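Home Kitchen Workshop Storage Paint Contact

Lining a shelf recess with paper

Measure the back and both sides as one run and add 3 cm for trimming. Brush off dust, wipe the boards with sugar soap and leave them overnight. Bare board needs one coat of size. Hang the back piece first, working from the centre outwards, and take it 5 mm round each corner.

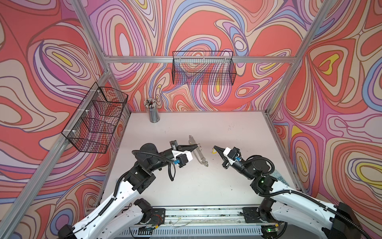
Paste the side pieces over that lap and press the joint with a seam roller. A busy print hides a poor match at the corners; stripes do not. Trim with a new blade once the paper is dry.

Fix hooks or baskets into the board behind, never into the paper alone. Drill at low speed through masking tape, then peel the tape back slowly.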